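The Towel at the Back of the Drawer

Most kitchens have one cloth that gets used for everything and looked after by no one. Ours is green plush, and for years it was washed with the jeans.

Thick pile needs more care than flat cotton. The loops and fibers hold lint, soap and fabric softener, and after enough bad washes they go stiff. 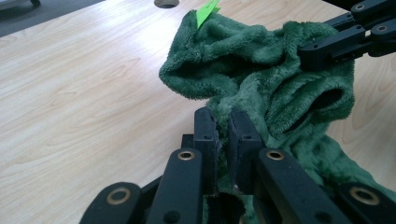 Dark green plush with a lime-green tag at the edge.

The first thing to do is cut back on detergent. A full cap is too much for a small load of plush, and what doesn't rinse out stays at the base of the fibers. 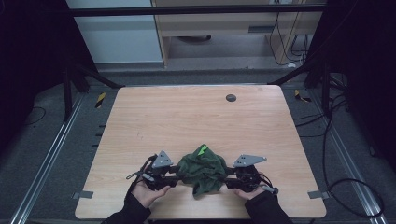 Sylvie Gauthier
Home and Laundry Writer

I asked Tudur Bevan, who ran the laundry at a small hotel in Codthorpe for 12 years, what he would change first. "The softener," he said. "Leave it out for a month – you'll feel the difference."

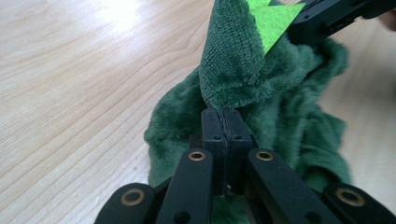
Folding is the other half of the job. I used to press plush into tight squares, which left hard creases in the pile. A pale, smooth wooden tabletop like this one is a good place to work, with room to spread the cloth out first. Fold it in thirds, then once across, and leave it loose.

Drying takes patience. Bevan hung his cloths over a rail and gave them a good shake after about 70 minutes, then turned them over. 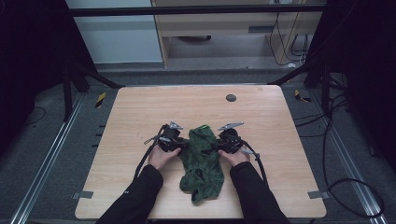

He never ironed plush, and I have stopped too. A soft brush lifts any flat patches once the cloth is dry.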